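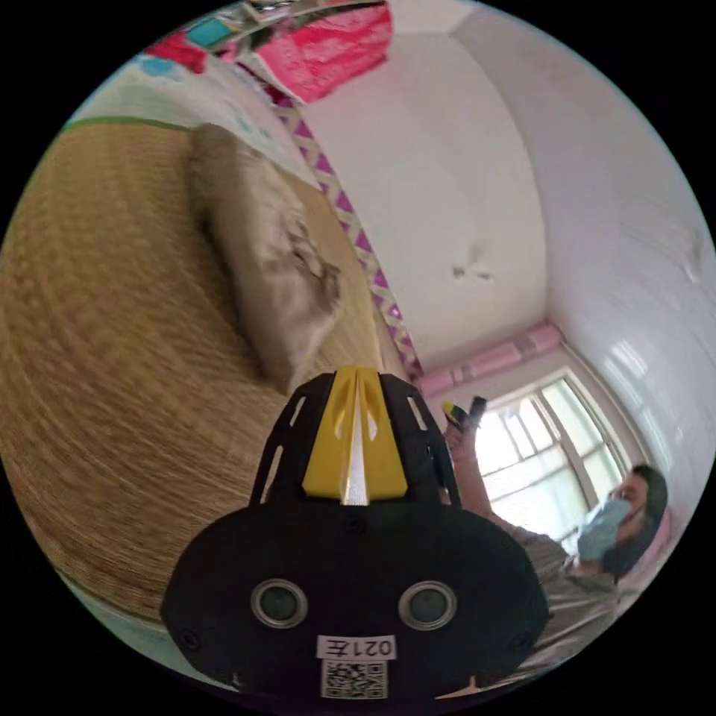
Pinalau Woven Straw Sleeping Mat
Bedding > Summer bedding > Mats and toppers

Tan straw, green bound edge
Sold singly. Pillow and sheets not included.

We'll start with what a straw mat won't do. It won't cool a room, it won't fix a bad mattress, and it won't give you the "deep restorative sleep" printed on the sleeve of half the mats we've been sent over the years. It's a thin layer of woven straw. You put it on the bed when the nights get sticky and take it off again when they don't. If that sounds like a modest thing to spend money on, it is, and we'd sooner you knew before ordering.

What it does do is feel different from cotton on a humid night. A sheet clings and bunches. Straw stays flat under you and lets a bit of air through. Some people love it from the first go. Others find it too firm and go back to the sheet by the end of the week. Kári Lauritsen, our bedding buyer, has slept on one every summer since he started here and his partner still won't have it on her side of the bed.

The weave

Fine fibres laid side by side and close together, running in parallel lines. We looked at coarser mats from two other makers and sent them back. They were cheaper, and they left marks on your arms like you'd dozed off on a cane chair. The Pinalau is smoother than that. It still isn't fabric, and if you sleep on your face you'll want a pillow.

The edge is a thin green border. We like it narrow. The wide padded borders look smart in a shop but they make a ridge, and you find the ridge at two in the morning.

Colour

Tan, and only tan. The maker used to offer a grey one and we stopped carrying it when the dye came off on a customer's white sheets. Undyed straw varies from batch to batch, so two mats bought months apart probably won't match. It also darkens with use. Product pages that promise the colour will never change are telling stories.

Pillows and covers

There is a matching straw pillow cover in the Pinalau range. We don't stock it. It slides about and it's noisy next to your ear. An ordinary beige or white cotton pillow sits on the mat perfectly well, and a light quilt or a top sheet can be pushed to the side of the bed for when the temperature drops before dawn.

Size and fit

There's one size, a single, 200 cm long. Please measure your mattress. The mat has no elastic and no corner straps, and it shouldn't hang over the end of the bed, where the fibres will bend and snap sooner or later. On a bed pushed up against a wall it stays put fairly well. On a bed standing free it may creep a little, and a cotton sheet underneath helps with that.

Don't put it over an electric blanket. Don't put it over a waterbed either (yes, we've been asked).

Care

Wipe it with a well wrung-out cloth, going along the fibres, and let it dry completely in the shade. Full sun makes straw brittle. Never machine wash it, whatever you may have read on a forum.

Air it for a day before first use. It will smell like a hay shed. We've seen this called "a natural meadow fragrance" – it's hay, and it fades.

Store it rolled, somewhere dry, with the smooth side out. Folding it will crease it for good. If you live somewhere damp, look it over in March or whenever you put it away, and again when it comes back out. Mould is what kills most of these mats, and a mouldy one isn't worth saving.

How long does it last?

The sleeve says 3000 nights. We asked how that number was arrived at and didn't get an answer, so treat it as decoration. The ones we've kept an eye on have managed three or four summers before the fibres started to lift. A cat will shorten that a good deal.

Compared with the others we carry

Cluscombe bamboo tile mat: cooler to the touch, much heavier, pinches hair. Good for hot sleepers with short hair.
Sekville cotton topper: softer, goes in the wash, not much cooler than a normal sheet. The safest choice if you aren't sure about straw.
Pasichnyk linen underblanket: lovely stuff, costs far more than it should.

Ordering

Mats are sent rolled in a cardboard tube, and orders placed before 16:00 leave the warehouse the same working day. Unused mats can come back for a refund if they're still rolled. Used ones can't, for reasons you'd appreciate if you were the next customer.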